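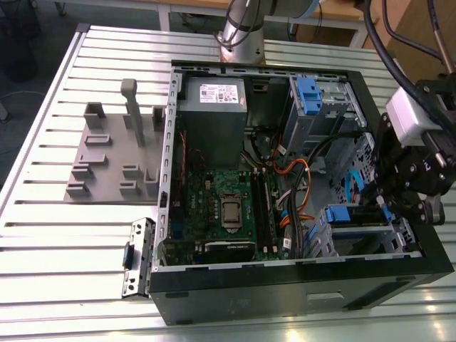 Figure 1. The disassembly cell with an open desktop tower. The gripper is near the lower-right drive bay; the fixture plate is to the left of the case.

Lecture 6: Learning when to stop pulling
Course notes, Robot Manipulation in Recycling
Morenike Bassey
Version of 3 August 2018

These notes go together with the slides. I wrote down the parts where students asked many questions in January, so some sections are long and others are only a few lines. Please read section 2 before the lab.

1. The problem

We want a robot to take parts out of old desktop computers without breaking them. The memory modules, the drives and the graphics card can be sold again if they come out in one piece. A shredder does not care about this, but we do.

Every case is different inside. Even two computers of the same model can have the cables in different places, because somebody opened them before and put the cables back in their own way. In Figure 1 the orange, black and gray power cables go through the middle of the case, and the blue data cable curves near the right wall. A CAD model of the case tells you where the metal is. It tells you nothing about the cables.

For this reason a fixed program works badly. In the lecture we compared two ways to do better: to plan again from camera images after each step, or to use the force during the pull. The rest of these notes is about the second one, which we call the Kuler method in this course.

2. The Kuler method

The idea is simple. When the gripper holds a part and pulls, the force over time has a shape. A free part gives a small force that goes down quickly. A part with a latch still closed gives a force that grows almost in a straight line. A part with a cable still attached is the difficult case: at first it looks free, and then the force grows late, when the cable becomes tight.

The method cuts the force signal into short windows of 32 samples. From each window we compute the mean slope and the change of slope. A small classifier then gives one of the labels "free", "latched" or "tethered". If the label is not "free" for 2 windows one after the other, the robot stops and goes back to the last safe pose.

Why 2 windows and not one? With one window the robot stops too often. The fingers slip a little on the sheet metal, and this gives a short peak which looks like a latch. With a longer wait, a thin connector can already be damaged. Anselmo Castaño tested this choice in his thesis, and we keep his value.

Please be careful with the word "safe". It means only that the robot was in this pose before and the force was low. If a cable has moved in the meantime, the way back can also be blocked.

3. What we know about the result

The method is good with latches. It is weaker with cables, above all when the cable is long and has much free length. Then the part is already far from its bay when the force starts to grow, and the way back is long too. Wrong stops were mostly on drive bays where the metal frame rubs on the drive.

The classifier was trained on the Firley set of recorded pulls. It transfers to other cases of similar size. It does not transfer well to another gripper, because the stiffness of the fingers changes the slope. If you change the gripper, you must record new pulls.

4. For the lab

Work in pairs. Load the recorded pulls from the Jumovside folder, plot the force, and mark by hand where you would stop. Do this before you run the classifier, otherwise you will only agree with it. Then compare your marks with its output and write half a page about the worst disagreement.

Reading: the chapter on contact states in the Tzavaras reader, without the proofs.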